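The Marker Man of Cevden

It was a little past eight in the morning when Ludger Hamann let me in by the side door of the old Zurno printworks, and he had already been at his bench for an hour. He likes the early part of the day. The light comes in low through the yard windows, the phone hasn't started, and there is time for a second cup of coffee before the first parcel of the morning gets opened and tipped out onto a tray.

What comes out of those parcels is markers. Dried-up markers, mostly, from schools and drawing clubs and offices all over Cevden and a fair distance beyond it, along with highlighters, paint pens, and now and then a fountain pen that somebody's grandmother left in a drawer. Hamann and his business partner, Darius Bite, clean them, refill them, fit new tips where they're needed, find them caps, and send them home again. They call the place Arko, after a dog Hamann had as a boy, and they have been at it long enough now that people in town have stopped asking whether it's a real job.

"My sister still asks," Hamann told me, pulling out a stool. "She asks at Christmas, every year, very politely, over the soup. She says, 'And the pens, are they going well?' And I say yes, the pens are going well, and then we talk about her knees."

He is a tall man with a soft voice and a habit of picking something up while he talks and turning it over in his fingers until he has finished his thought. He trained as a sign painter, back when the town still had enough painted shop fronts to keep three of them busy, and he says he came to markers the way most sign painters did, grudgingly, for the small jobs, for price cards and menus and the numbers on raffle prizes.

"I was a snob about them," he said. "I thought a marker was for people who couldn't hold a brush. Then I did a whole menu wall for a café with one, because the owner was in a hurry and the paint wouldn't have dried, and it was the nicest lettering I did that year. So I had to eat my words a bit. And after that I started noticing how many of them I threw away."

It was the throwing away that bothered him. A marker, he explained, has very little in it that can wear out. There's a barrel, a core that holds the ink, a tip, and a cap. The barrel will last longer than you will. The core can be filled again if you're patient with it. The tip goes fuzzy, but a tip is a small thing and easily changed. He began refilling his own at the kitchen table, then his neighbor's, and then those of the primary school at the end of his street, which handed him a shopping bag of them one December and asked if he could possibly do something before the new term.

"I said yes without looking in the bag," he said, and laughed. "You should always look in the bag."

Darius Bite joined him the following spring. Bite had worked in the stockroom at Amrani, the stationery shop on the market square, and had watched more colors come and go than he could name, though I must say he gave it a good try while I was there. He is the younger of the two and the better organized, and it was his idea to make a color book, a fat ring binder in which every shade that passes through the workshop gets a stroke of its own, dated and named. There are 1,242 strokes in it so far. The reds take up pages and pages.

"People think the hard part must be the reds, or maybe the skin tones," Bite said, leafing through for me. "It's the greens. Every maker has its own idea about green. You get one that's nearly blue, and one that's like a pea, and one that looks lovely in the bottle and like pond water on the page. I have thrown out more green than any other color. Ludger won't let me say how much."

I asked him to show me a favorite and he went straight to a pale one toward the back, the green of those after-dinner mints that come in a paper sleeve. It had taken him most of a winter to mix, he said, and it's still the shade that art teachers write to him about. They like it for the far hills in a landscape. He likes it for birthday cards.

By this time the morning's first parcel had been tipped out, and I was given a tray and put to work, which seemed fair. The job was matching. Each marker has to be paired with its cap before anything else happens, and you would be surprised how long that takes when a class of seven-year-olds has been at them. Purple caps come on yellow pens. Orange caps come with toothmarks. Hamann keeps a drawer of spare caps, sorted by width, and he dips into it the way other men go to a button jar.

"A cap is the whole life of a marker," he said. "You can do everything else right, fill it beautifully, put in a fresh tip, and if it goes home with a cap that doesn't click, I'll see it again in a month. I tell the children that when I go into the schools. I make them all be quiet and then I put a cap on next to somebody's ear. They love it. Then for the rest of the afternoon it's nothing but clicking, and the teacher never invites me back."

(She does invite him back, I later learned. He goes most terms.) 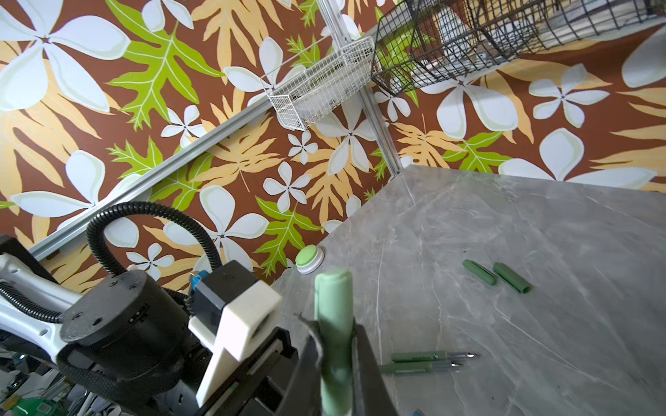
Greens are also where the caps cause the most trouble, and Bite is strict about it. The barrel and the cap don't have to be the same shade, he says, so long as whoever picks the thing up knows what they're getting. A pale mint-green marker held upright between two dark gripper fingers, with a pair of dark green caps lying side by side a little way off on the gray marbled tabletop, is the kind of thing that can set the two partners talking for a quarter of an hour. Look at the caps long enough and you notice that one is slightly longer than the other. Bite would want to measure them both before trusting either. Hamann would pick up the longer one, try it, and listen.

"He has the ears and I have the ruler," said Bite. "Between us we get there."

The refilling itself is slow, and I confess I found it very restful to watch. Hamann stands the open barrels upright in a rack, drips the ink in a little at a time, and leaves them to drink it up while he gets on with something else. Push it, he says, and the ink pools at the bottom and comes out all at once on somebody's tablecloth. He has done that. He has done it on his sister's tablecloth, as a matter of fact, and I began to understand the question over the soup.

On a good day the two of them can get through 53 markers from start to finish, and on a bad one they spend the entire morning on a single stubborn highlighter and then go out for lunch. The largest order they ever took was from a summer drawing festival, which sent 700 in four crates and wanted them back inside three weeks. They managed it, with the help of Bite's mother and a great deal of soup, and swore they would never take on another that size. The festival has written again for next year. Hamann hasn't answered the letter yet, but I noticed it was pinned up over the sink where he'd see it.

I wanted to know what they'd tell people at home who have a jar of half-dead markers on the windowsill, as I do, and as I suspect most of us do. Both men had plenty to say. Store them lying flat, said Hamann, especially the ones with a tip at each end. Keep them out of the sun. Try a tired one on scrap paper for a good minute before you give up on it. And Bite, who feels strongly about this, would like everyone to please stop putting hair spray, vinegar, or boiling water anywhere near a felt tip, whatever they may have read.

"And don't keep a marker out of guilt," he added. "If you hate the color, give it to somebody. There's always a kid who wants that color. I've met a boy who only draws in brown. Very good horses."

Toward eleven the post came again, two more padded envelopes and a shoebox tied up with string, and it seemed like the moment to get out from under their feet. Hamann walked me to the door with a marker still in his hand, uncapping it and capping it again as he went. I asked him if he ever painted signs anymore. Once or twice a year, he said, if the wall is nice and the owner isn't in a hurry. There's one coming up at the bakery behind the church. They want loaves, and a wheat sheaf, and the opening hours in a good clear hand.

"I'll paint the loaves," he said. "The hours I'll probably do in marker. They change them every summer."

Arko takes in markers by post or at the side door of the Zurno printworks, mornings only. The smallest order by post is ten, the largest is 500, and they ask that you send the caps along too, even the chewed ones.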